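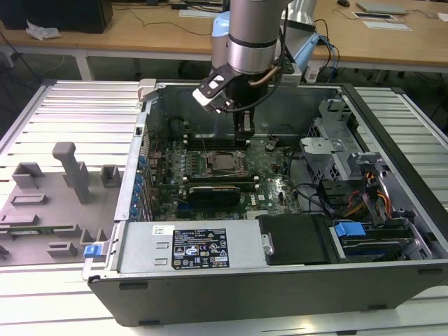 Ticket 446
Unit: Dell desktop tower, asset 144
Site: Jilville office, front desk
Opened by: Nabila Cherkaoui
Assigned to: Panagiotis Balaskas
Status: Waiting on parts
Problem as reported: PC shuts itself off a few minutes after it is turned on. If it is turned back on right away it shuts off sooner. After it sits overnight it lasts longer. Side panel is off and the tower is on its side on the bench, with the processor exposed in its socket and the graphics card still in its slot. Data on the hard drive is needed, so please do not wipe it.

Nabila Cherkaoui
It started on Sunday when I came in to print the schedules. The screen went black with no message. I thought it was the power strip, so I moved the plug to the wall and it did the same thing. The fan was loud right before it went off. We use the Lyimo booking program on this one and the local copy of the calendar is only on that drive.

Panagiotis Balaskas
Thanks. A few questions before I go further.
Did it ever shut off while sitting at the setup screen, or only in Windows?
Has anyone had the heatsink off before?
Anything added lately, card or memory?

Nabila Cherkaoui
I left it at the setup screen like you said and it went off there too. Nothing added. I don't know about the heatsink. We bought it used from Stukamo and they said it had been serviced, but there was nothing in writing.

Panagiotis Balaskas
Shutting off at the setup screen means we can leave Windows out of it. Work so far:

Swapped the power cord. No change.
Ran it from a spare power supply on the bench. Still shut off, after roughly 5 minutes. Original supply went back in.
Ran with one memory module at a time. No change with either one.
Watched the CPU temperature in setup. It climbed the whole time and did not level off before the shutdown.
Checked the fan. It spins up and gets loud as the temperature goes up, so it is responding.
Took the heatsink off. Paste coverage on the underside was uneven, with a bare area toward one corner.

Next step was to get the processor out, clean it and look at the socket. 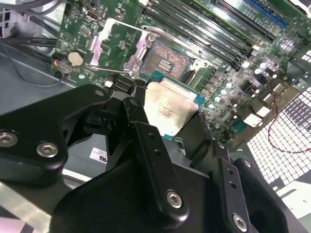

Processor out of the open socket, old paste still on the heat spreader.

The paste is patchy and streaked gray and beige across the metal. Going over the socket with a magnifier before anything goes back in. The load plate stays up until that is done, please don't close it on an empty socket.

Update, 3 p.m.
Socket pins checked, none bent that I can find. Heat spreader cleaned with alcohol and lint-free wipes. Heatsink base cleaned the same way. One of the heatsink mounting screws will not tighten, the thread is stripped. I think that corner was never pulled down properly, and it matches the bare area in the paste. I would not run it like this even with new paste.

Ordered from Vilholm: one replacement heatsink with screws, one tube of thermal paste.

Nabila Cherkaoui
OK. Can you get the calendar off the drive in the meantime? We are writing bookings on paper.

Panagiotis Balaskas
Yes. I'll pull the drive, connect it to the bench machine and copy the Lyimo folder to a USB stick. You can pick it up at the counter. Don't add new bookings to the copy if you plan to keep using the one on the tower, they won't merge.

Nabila Cherkaoui
Got the stick, folder opens fine on the laptop. We'll stay on the laptop until the tower is back.

Panagiotis Balaskas
Noted. To do when the heatsink arrives:
Processor back in, check the notches, close the load plate and lever
New paste, new heatsink, tighten the screws a little at a time in a cross pattern
Reconnect the CPU fan
Hard drive back in the lower bay
Leave it at the setup screen for an hour and log the temperature
Then boot Windows and run it under load for the afternoon

Leaving the ticket open.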